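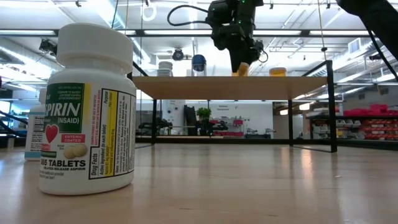 Grarulent gets a new grasp planner, and it's a good one

Last updated: 16/02/2018
By the Zornent software desk

The big item for this issue is the grasp planner in Grarulent, which has been rewritten nearly from the ground up and is now on the main branch. If you pulled this week you already have it. If you've been holding off, please don't - it's the most fun any of us have had with this code in ages!

A bit of background for people who joined after October. The old planner took the point cloud from the overhead cameras, fitted a box to whatever it found, and closed the fingers on the narrow side of the box. For cartons that was fine. For pill bottles it was a mess, mostly on account of the caps. A cap is short, it's round, it sits right on top of something else round, and in white plastic under ceiling lights the depth data goes soft exactly where you need the edge. The box would swallow cap and bottle together, and the fingers would go in too low.

The new version doesn't fit boxes at all. It looks for circles first. Any ring in the wrist view that agrees with a flat patch in the depth map becomes a candidate, and each candidate gets scored on three things: how much of the rim we can see, how much room there is for a finger on either side, and how far the wrist has to twist to get there. The twist term was the last one in, and it made a bigger difference than we expected. Without it the arm would pick a lovely grasp and then wind itself up like a phone cord trying to reach it.

We also moved the last bit of the approach over to the wrist camera. The fixed views get the arm to its standoff pose, and from there the planner re-estimates the center of the ring on every new image until the fingers close. The update runs at 30 Hz on the lab machines, with plenty of headroom, and the pose it hands to the controller is filtered so you don't get that nervous little shiver on the way down. Lernonitz, our arm driver, needed a small patch to accept targets that change mid-move. That patch is in, and it's on by default.

Caps with ridged sides turn out to be friendly. The ridges give the rim a strong, repeating texture, and the ring detector loves it. Smooth, glossy lids are harder, with highlights that slide around as the camera moves, and a lid that's tilted shows up as an ellipse, so the planner has to decide whether it is looking at a tilted circle or just something oval. Right now it tries both and keeps whichever one the depth data likes better. It's a bit brute force, but it's quick enough that we've left it alone.
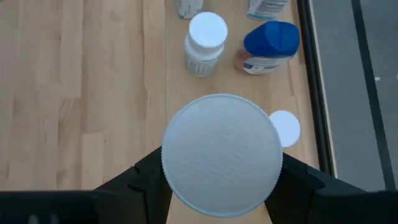

Negri would like the scoring weights pulled out into the config file before anyone builds on top of this, and asks why the twist term is still a constant buried in the source when every wrist has different limits. Fair point, and the branch is already open. You'll be able to set all of the weights per arm, and the twist limit will be read straight from the Lernonitz arm description.

Some practical notes for upgrading. The old box planner is still there under its old name, so existing scripts will keep working. To switch, set the planner to "ring" in your task file and delete the box margins, which the new code ignores with a warning. Your hand-eye calibration matters more than it used to, so run the check script first; if it reports more than 2 mm of error, recalibrate before you go hunting for bugs in the planner (ask us how we know). Replay logs from the old planner will open in the viewer, though the candidate overlay will be blank.

Speaking of the viewer - it now draws every candidate ring with its score next to it, live. Turn it on. Watching the planner change its mind as the arm comes down is a wonderful way to learn what it cares about, and it has already helped us find a sign error in the clearance term that had been sitting there quietly through 10 builds.

Still on the list: transparent and amber plastic, where depth mostly drops out, and very thin flat pieces, where there's a ring to find but hardly any height for the fingers to hold. For the thin ones we're trying a drag-to-the-edge move, and there's a rough version in the experiments folder if you'd like to play with it. The log limit is also going up to 200 files per session in the next build. Bug reports go in the Grarulent tracker under "planning", and please attach the replay log.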